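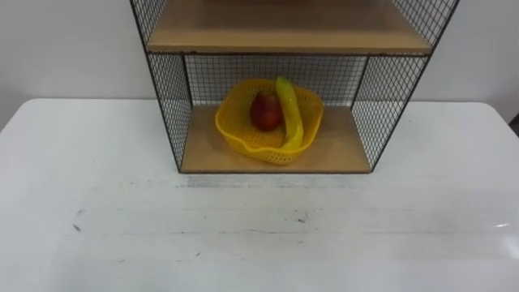 A shelving unit with a black metal frame and pale wood shelves.

The Register of Meléndez Abbey

The Office of Burials at Meléndez Abbey kept a single register for more than 500 years. Its final keeper was Elvia Ochoa, who received it from Fulgencio Ponce on a Monday, together with a key and a written instruction that the twelfth page was not to be read aloud.

The register recorded the resting places of 12 queens. Eleven had effigies, inscriptions and an endowment for candles. Queen Valda, the twelfth, had a line of ink stating that she lay "beneath the north door, at her own request."

In June the Office granted permission for the paving to be lifted. Chathurika Gazi, surveyor to the Abbey, supervised the work. At a depth of four feet the masons uncovered a lead coffin – intact, sealed and considerably too short for a queen described by every chronicler as tall.

Inside lay a crown, a pair of riding gloves and a letter. The letter was addressed to the keeper of the register.

Ochoa read it standing in the trench. It asked that the entry be left as written, and it gave the name of a village 200 miles to the south.

She returned the letter to the coffin and directed the masons to replace the stones. That evening she opened the register, entered the word "Inspected" beside the twelfth name, and asked Gazi when the southbound train departed.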